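Grernimar update: two arms, small parts

The Grernimar project moved to its two-arm table in January. Each example is one full attempt at a short task with small blocks, guided by an operator and saved with the joint positions from both arms. An operator on the Mevell team records up to 30 examples in a session, then takes a break. We keep the failed attempts too, under their own label.
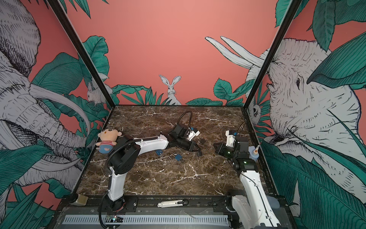
A reader at Jolberg wrote in to ask whether failed grasps are worth the disk space, and said their own group had thrown theirs away and later regretted it. We train with and without them and will print both results when we have them.

The set now holds 600 examples over 12 tasks. The next task is Bite, where one arm holds a block still while the other closes on it. Bite recording starts Monday at 2. Operators who want a slot should sign up on the sheet by the lab door.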